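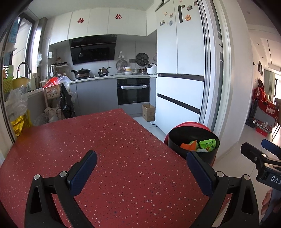 Simone Amaral wanted to know if the grippers mean fewer kitchen shifts for her people. Fair thing to ask before you learn the buttons, so I'll answer it first – at Komimance the number of shifts stayed the same, and what went away was most of the typing. We used to write out every chore for the Wiltetti arm by hand. Now you do the chore yourself with the grippers and the arm learns from that. It's more time on your feet, and I won't pretend my shoulders didn't notice!

Section 4. Starting a kitchen session

1. Pick up a gripper in each hand and open both all the way. The fingers should move freely, and if one drags, swap the gripper out and put a tag on it.

2. Look over the bolts by the finger pads. Finger tight isn't enough (I lost a pad in the sink that way).

3. Stand at the table with the kitchen ahead of you and hold the grippers open over the tabletop until you hear the tone. Don't rush this one.

4. Say the name of the chore out loud, then do it at your normal speed. Normal means how you'd do it at home, fumbles and all.

5. Go back to the table, open both grippers again and wait for the second tone.

Note: You can do up to 11 chores before a break. I stop sooner when it's stove work, and your lead can't hold that against you.

Caution: Keep the pads away from a lit burner and from any pot that's been on one. Joar Aasen and I still argue over whether a lid counts as a pot. Treat it like one.

Caution: Walk the floor first. Boxes and bags by the counter are easy to miss when you're watching your hands.

If you get error 910, the session didn't save. Put the grippers down, wait 55 seconds and start over from step 1. Don't redo the chore from memory to make up the time – just log it as lost.

What happens to your old recipe sheets? Keep them. We still use them to check the arm's work, and that checking is paid time now. Put it on your timesheet under "review", on its own line.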